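House rules for a shared two-arm table – tear mine apart please
Forum: Benchtop and Lab Automation > Safety, Procedures, Paperwork

gritty_kinematics
We have a two-arm table at Cakley that started out as one person's project and is now used by three shifts of people who have never met. It does household stuff: move the fruit, stack the bowl, put the fork in the thing. Until March the rules were a sticky note that said BE NICE TO IT. Then somebody from Fadov came through on a customer visit, asked to see our operating procedure, and read the sticky note out loud to the group in a very even voice.

So I've been told to write real rules. One page, because Jennylyn Villanueva (runs the floor, signs my time sheets) says anything past one page is fiction.

Draft:

1. One operator is in charge of the table. Their name goes on the whiteboard. If your name isn't on the whiteboard you're a visitor, even if you built the table.
2. Arms get disabled before any hand crosses the outer tape. Disabled means disabled, it doesn't mean "I asked him to hold still."
3. Objects are placed by section, going by the tape. The layout sheet says which section. If the sheet says an object sits across a line, it sits across the line.
4. Nothing goes on the table that isn't on the object list. No phones, no coffee, no keys.
5. Cables are checked by eye before the first run and after every change of layout.
6. Speed is capped at 35 percent whenever anyone is inside the floor marking.
7. If you drop something, log it. If you break something, log it and then go tell Jennylyn. 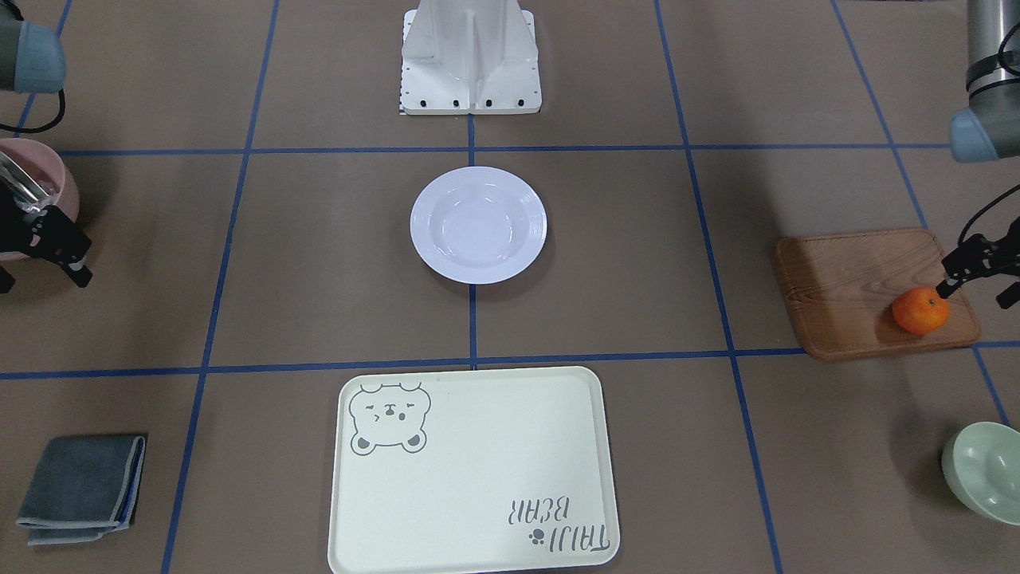 Number 3 is where all the arguing has been. Two of our people think the tape is law and the object must be entirely inside its section unless it's too big. Two others think the tape is there for human eyes and "near enough" will do. I have seen a grown man with a master's degree move a dinner plate the width of a pencil, three times, while a line of people waited for the table.

What do other shops do? And what have I missed, apart from a sense of proportion?

tapemeasure_tom
You missed who puts the tape down. I'm serious. We ran four months with a grid that one very confident intern laid out by eye, and every layout sheet was written against it. Then the surface got replaced, a different confident person laid a new grid, and "upper left" meant somewhere new. All the sheets were technically still being followed.

Add a line: the tape is controlled. There's a drawing, with dimensions, and a person who owns the drawing. When the tape peels you fix it to the drawing. You don't fix it to where the old glue is.

okra_and_servos
I'd cut number 3 completely. The whole reason to run household objects is that households don't have tape. If your policy only works when the bowl is in its assigned seat then you have built a very expensive seating chart.

gritty_kinematics
I knew you'd turn up. The sheets do vary the layout. There are a lot of sheets. The rule is that the table matches whichever sheet you picked, so that when a run goes wrong I can put it back the way it was and watch it go wrong again.

okra_and_servos
And how often do you put it back?

gritty_kinematics
Friday afternoons, with snacks. (Snacks outside the tape.)

m_dellarosa_QA
Speaking from the quality side, where joy goes to be filed: your rules mix three kinds of thing and that's why people argue about them. Numbers 2, 5 and 6 are safety. Numbers 3 and 4 are about the setup being repeatable. Numbers 1 and 7 are admin. If they're all on one list with the same weight, people learn that rules can be bent by watching somebody bend the plate one, and then they bend the hands one.

Split the page. Put safety on top, in its own box, with no exceptions and no "unless." Put the setup rules underneath and let people fight over those all they want.

Also, 6 worries me. 35 percent of what? If somebody changes the configured maximum, your cap moves with it and nobody repaints the sign. Write a real speed, and write where it's set and who can change it.

gritty_kinematics
That is annoyingly good. It's 35 percent of the default, and yes, the default was changed once, by me.

tapemeasure_tom
Of course it was.

benchrat_lou
Disagreeing with Dellarosa a little. I've done the two-box page. What happened at our place was that the second box got read as "suggestions from people who care too much." Setup rules do turn into safety rules when you're not looking. Example: a tray that's supposed to lie flat gets parked so it sticks out past the edge of the table. That's a layout error until someone walks by with a hip.

m_dellarosa_QA
Then "nothing overhangs the table edge" goes in the top box. That isn't a layout rule that got promoted, it was always in the wrong box.

benchrat_lou
Fine. But somebody has to do that sorting, and at most shops that person is on vacation.

serkora_refugee
Used to be at Serkora, can't say much about what we did there except that we had 80 rules and followed the ones that were near the door.

Things I'd add from that experience:

Check what the wrist camera sees before you start, every time. Put the gripper at the start pose, look at the feed, compare it with the reference still for that layout. The overhead view will tell you everything's lovely while the wrist view is looking at a crumb the size of a boulder. 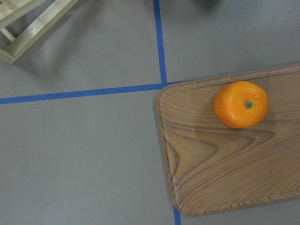 We had a wipe-down rule too: one dry cloth pass over every flat item before the session. It takes less time than the meeting you'll have about whether to wipe things. People skip it when the item looks clean from standing height, and standing height is the wrong height.

And while I'm at it, decide whether the food is real. Real citrus shrinks. By the end of the week it's a different object with the same name on the sheet. If you use real, put a swap date on the object list. If you use plastic, write down which plastic one, because the replacement will be shinier.

okra_and_servos
A fruit that changes over the week sounds like free variety to me.

serkora_refugee
It's variety you didn't write down. You're welcome to it, but then you can't say in the report that the fruit was held constant. I have read that report. I may have written that report.

gritty_kinematics
Stealing the wrist check and the wipe. On fruit, we're real, and the swap rule up to now has been "when someone gets hungry."

ayala_night_shift
Night shift at Ayala here, different company, same table more or less. I want to speak up for the people who have to follow these at 2 a.m.

Rule 1, the whiteboard. Nice idea. At shift change the name on the board is the person who is now in their car. We switched to a tag: a physical tag on a lanyard, and whoever is wearing it is in charge. You can't drive home with it without feeling stupid. One guy did and he did feel stupid. He drove it back.

Rule 2, I'd say how you know it's disabled. On ours there's a light, and the light has been wrong. So the rule is press the stop, see the light, then try to jog it and see that it refuses. It adds a few seconds and nobody on nights minds them.

Rule 5, cables. "Checked by eye" means "was in the same room as." Say what to look for. Ours says: move each arm slowly through the reach for that layout and watch that the cable never pulls tight, never drags over an object, and never gets between the fingers and the table.

m_dellarosa_QA
The jog test is worth having but please don't let it replace a proper isolation step for maintenance. Reaching in to move a bowl and reaching in with a hex key are two separate jobs and should have two separate procedures. Your risk assessment should say which is which. You do have a risk assessment, gritty?

gritty_kinematics
We have a folder with that title.

m_dellarosa_QA
I'm going to go lie down.

benchrat_lou
On the plate argument, since nobody has answered it: pick a reference point per object and write the tolerance. Round things go by center, rectangles go by the corner nearest the operator. We used 7 mm and the fights stopped in a day. It could have been any number. People were only arguing because there wasn't one.

Put orientation on the sheet as well. Anything with a print or a handle can be placed perfectly and be the wrong way around.

okra_and_servos
I'll concede orientation. I once lost a morning to a mug.

tapemeasure_tom
Mark the calendar.

gritty_kinematics
OK, second draft, shorter than I feared:

SAFETY (no exceptions)
a. Whoever wears the tag runs the table.
b. Before any hand crosses the outer tape: stop, check light, try to jog, arm refuses.
c. Tools in hand means the maintenance procedure, not this page. (Procedure to be written. Yes. I know.)
d. Slow sweep of both arms after every layout change, watching the cables.
e. Speed with people inside the floor marking: fixed value, 80 mm/s pending the risk assessment, changed only by the floor lead.
f. Nothing overhangs the table edge.

SETUP
g. Tape is laid to the drawing. Tom gets a royalty.
h. Objects by reference point, within 7 mm, orientation per sheet.
i. Wipe flat items, then compare the wrist view with the reference still.
j. Only listed objects. Fruit has a swap date.
k. Drops and breakages get logged the same shift.

Jennylyn has read it and wants to know why the fruit is better documented than the people.

ayala_night_shift
Move k up into the safety box. We had 400 log entries before anyone read them, and most of the useful ones were drops that happened just before something worse.

gritty_kinematics
Moved. Who reads yours now?

ayala_night_shift
Whoever has the tag, first thing, before they touch anything. They initial it.

okra_and_servos
For the record I still think h is silly.

benchrat_lou
You can have it at 10 mm.

okra_and_servos
I'll take 10.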